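The rack does not look like much of an opponent. A light blue cylinder stands in a gold-coloured holder, the holder stands on a grey table, and a person asked to take the one out of the other would be finished before you had the chance to look. For the robot at the Altcombe workshop it was the hardest job of the winter.

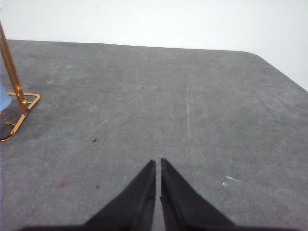

Altcombe Manipulation Group

The group is small, four people when everybody is in. Their question is an old one in robotics: how much does an arm need to see? Many laboratories put several cameras above and beside the table. Tzu-hsuan Lu wanted to know what happens if you take them away and leave only the small one at the wrist, which travels with the gripper and sees little more than the two fingers and whatever lies in front of them.

"At first I was against it," Boris Đorđević told me. "The wrist camera loses the object all the time. You turn a little and it is gone."

This became the subject of the work. The method, which they call Skidulgate, gives the robot a short memory. When the rack slides out of view, the program keeps a guess of where it should be, and the guess becomes less certain with each moment that passes. If it becomes too uncertain, the arm stops reaching and goes back to look. Raghavendra Arumugam wrote this part in November, and he told me that the first version was so careful it did almost nothing else but look.
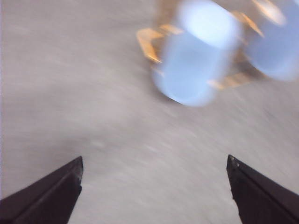

Blur was the second trouble. A camera on a moving wrist gives soft, smeared pictures, and the usual advice is to throw them out or to move slowly. Lu decided to keep them in the training. Her argument is that the direction of the smear also tells something about the motion, and that a robot which learns only from sharp pictures will be lost as soon as it hurries.

The results were shown on 9th June to a room of colleagues. In 100 trials with the memory switched on, the arm lifted a cylinder out cleanly in 83. Without the memory it was 54. The failures are interesting too - most came in the last centimetres, when the fingers touched the holder and pushed it a little to the side, so that the remembered position was no longer the true one.

Živko Nedeljković, who looks after the hardware, thinks that the answer is a sense of touch in the fingertips. Arumugam thinks it is more data. They have discussed this over many lunches and I could not find out who is winning.

The next step is to try other holders, with different colours and shapes, and later a table with more things on it. Lu expects the numbers will fall at first. She has already cleared a shelf for the new racks.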